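2.3 Planning the purchase: hand-held gripper units

Complete these steps before sending an order to Vostgate. Prices were last revised on 16th February.

1. List the tasks and the smallest item to be handled in each. Jewellery, straps and loose beads need a separate line from boxes and clothing.

2. Allow 2 units per site, one working and one spare.

3. Budget for finger pads separately. The Kukeso pad set is $95 and is treated as a consumable.

4. Add $147 per unit for the annual calibration plan. The plan year starts in April.

NOTE: Ridged pads are quoted by default. Smooth pads must be requested in writing.

A small-item task, such as picking a headband out of a shallow tray among bracelets, should be costed at the higher pad replacement rate.

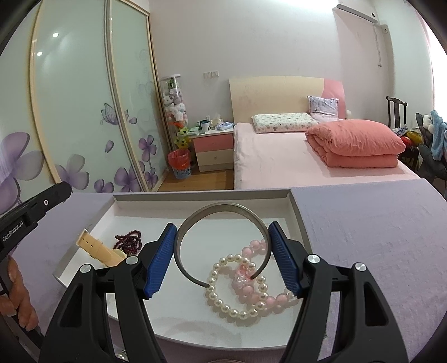

Drelwood replied to the draft of this section that its first order left out spare pads entirely, and that the second freight charge cost more than the pads did. It now orders both together.

5. Enter freight as its own line. Do not fold it into the unit price.

6. Hold back 20 per cent of the total for replacement parts.

CAUTION: Do not mix Mridha and Kukeso pads on one gripper. Mixed sets are not covered by warranty.

7. Send the completed sheet with the purchase order. Quotes are in Canadian dollars before tax.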